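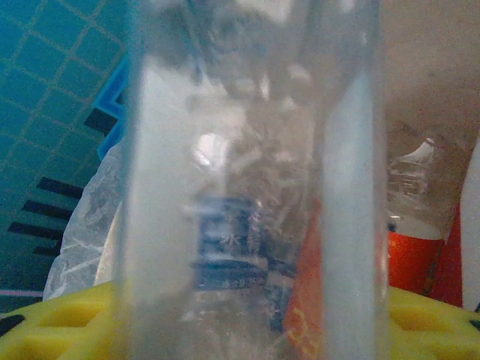 A clear plastic cup, up close.

The cup deposit and other ways to feel guilty before noon

My regular coffee place, Gredeck, began charging 35 cents in May for any cup that leaves the building. You get the money back if you return the cup. I have so far returned none of them. They live in my car, stacked inside one another, and by my own math I am an investor.

I don't object to deposits. I grew up feeding bottles into a machine behind the supermarket and spending the proceeds on gum. What bothers me is the bookkeeping. Gredeck takes back only Gredeck cups. Finach, two doors down, charges 38 cents and wants its own cups, through its own app, which asked for my birthday. The cups look the same to me. They look the same to the teenager at Finach too, who turned mine over a few times and then refused it on principle.

The city could fix this in an afternoon. One deposit, one price, any counter. Instead we got a pilot program, a logo and a map showing more than 400 drop-off points, the nearest of which to my house is a locked gate.

I have been told to bring my own mug. I own a mug. It is in the kitchen, where it has been every morning that I've remembered it – usually at the register. People who carry a mug everywhere are better than I am, and they have bigger bags.

Rules like these should be written for the rest of us, the ones who are late and mean well. Until then I'm holding my position in cups, and the back seat still has room.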